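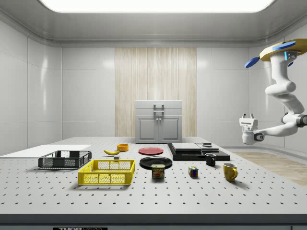
Questions we get asked about Cirnis, the planner that drives our simulated tabletop. If yours is missing, open an issue — we love getting them!

## What does Cirnis do?

You give it a goal, such as "put the banana in the yellow basket", and it works out a path for the arm from wherever the arm happens to be. Cirnis handles the planning only. Perception is done by Zondow, and the joint controller is a separate package called Omano.

## Do I need a real robot?

No! Everything runs in the simulator, and the default room comes with the arm hanging from a ceiling mount. All you need is a fairly recent graphics card and a bit of patience on the first start, when the meshes get converted.

## Why hang the arm from above?

It keeps the whole table free for objects, and it makes the planning more interesting. Elbow poses that look silly on a floor-mounted arm are often the best ones. The catch is that the planner has to know about the mount as well as the table, so please don't delete `ceiling_mount` from the collision list. We've had that bug report more than once.

## Can I change the objects?

Yes, and please do. The starter set is everyday stuff: mugs, plates, a bowl, baskets, a Rubik's cube, a can of SPAM. Each one has its own entry in `objects.yaml` with a mesh, a mass and a friction value. Copy an entry, change the name, reload.

## My gripper stops short of the mug. What's wrong?

Nearly always the safety margin. It is set to 8 mm by default, and a mug handle doesn't leave much room. Try 3 mm for the last part of the approach only:

`approach_margin: 3`

Leave the main margin alone, or the arm will start brushing past the basket rims.

## How many plans does it try?

Up to 100 per request, then it gives up and tells you which object was in the way. I'm really fond of that message — it was Elli Seppälä's idea and it has saved me hours.

## Why does Zondow mix up the plates?

It used to look at shape before colour, so two round plates close together could swap labels between updates. The fix is in the `urban` branch, along with 286 new test layouts. We hope to merge it in December.

## Are results repeatable?

With the same seed and the same layout file, yes. Include both when you report a problem, plus the planner log.

Last updated November 1, 2021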